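Textiles and Everyday Materials
Handout for Week 2: How cloth soaks up water

Okay, last week we ran out of time just as it was getting good, so I'm picking up where I left off, with the question somebody shouted from the back: why does a brand new towel push water around when an old one drinks it up?

Start with the fiber. Cotton is nearly all cellulose, and cellulose likes water. It has lots of little spots along the chain where a water molecule can hang on. Polyester has hardly any of those. So you'd guess that cotton always wins, and for bath towels it mostly does, but I want you to keep two ideas apart in your notes. Absorbing is water going into the fiber. Wicking is water traveling along the gaps between fibers. A running shirt does a lot of the second and almost none of the first (that's why it dries on you while you're still on the bus).

Now terry. Terry cloth is woven with two sets of lengthwise yarns. One set is kept tight and makes the ground. The other is let go slack, and when the new rows get pushed up into place the slack yarn pops out in loops. I love this. It's such a simple trick! All those loops mean a lot more yarn in the same square of cloth, and a lot more surface for the water to find.

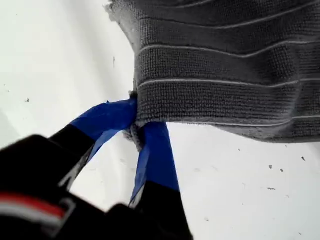

Fig. 1. Dark gray terry cloth, held at one corner.

New towels often leave the mill with a softener on them, and softener is a bit greasy. It coats the loops, so the water beads up and rolls. A couple of warm washes take it off. If you keep pouring softener in at home you're putting it right back on, which I did for years, by the way, and then complained about my towels.

You'll see towels sold by weight, usually grams per square meter. Our two lab towels are the Fletach (the thin one) and the Wendier (the fat one that takes all weekend on the rack). Heavier cloth holds more water in total, but please don't write "heavier is better" on the quiz. Heavier also dries slower, and a towel that stays damp starts to smell. Pick the weight for the job. 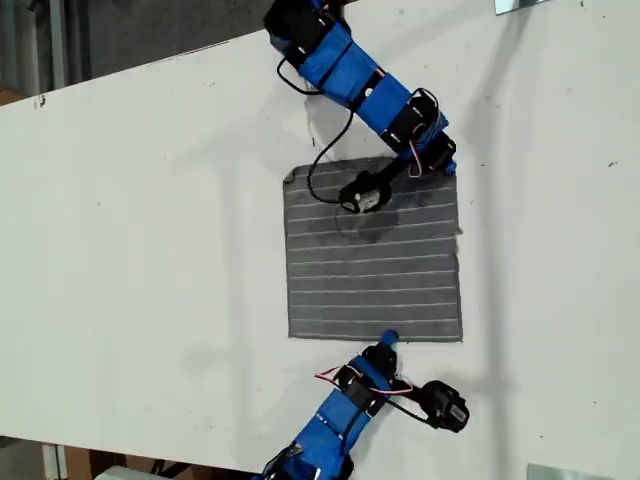
Let's talk about the drop test, because you'll all be doing it on Monday. You lay the cloth flat, let one drop fall from a fixed height, and start the clock. You stop when the shine goes off the top of the drop. The shine is the thing to watch! People stop too early because the drop has spread out and looks gone. Get your eye down low and look across the cloth toward the window. Do a few drops in different places, stay away from the hems, and write down every reading, even the silly ones.

The second test is soak and weigh. Weigh the piece dry, dunk it, let it hang until it quits dripping, weigh it again. Subtract. If your dry piece is 300 grams and you want the percent, divide the water weight by 300 and multiply by a hundred. Don't divide by the wet weight. I know you know that, and I'll still get a pile of them.

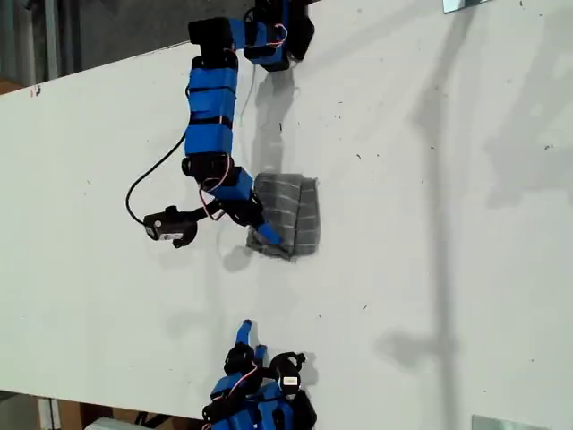
Drying is the part the textbook skips over, so a few words from me. Water leaves a cloth from its surface, and moving air carries it off. Fold a towel double and you've cut the open surface way down. What sits under the cloth counts too. A smooth tabletop, like the big white one shown here, blocks the air from one whole side, so a cloth left lying flat only dries properly from the top. Hang it over a rail and both sides get to work. Same goes for dish cloths left in a lump by the sink, you know who you are.

Some words to know for the quiz: ground yarn, pile yarn, loop, hem, wicking, absorbing, finish. "Finish" means anything done to the cloth after weaving, including that softener. 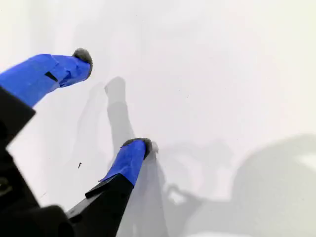

Fig. 4. Blue tape wrapped in overlapping strips, with wrinkles and folds.

For next time, read the Plononmont chapter on knits up to the part about ribbing. Bring one old cloth from home that you don't mind getting wet, and a pencil, as ink runs.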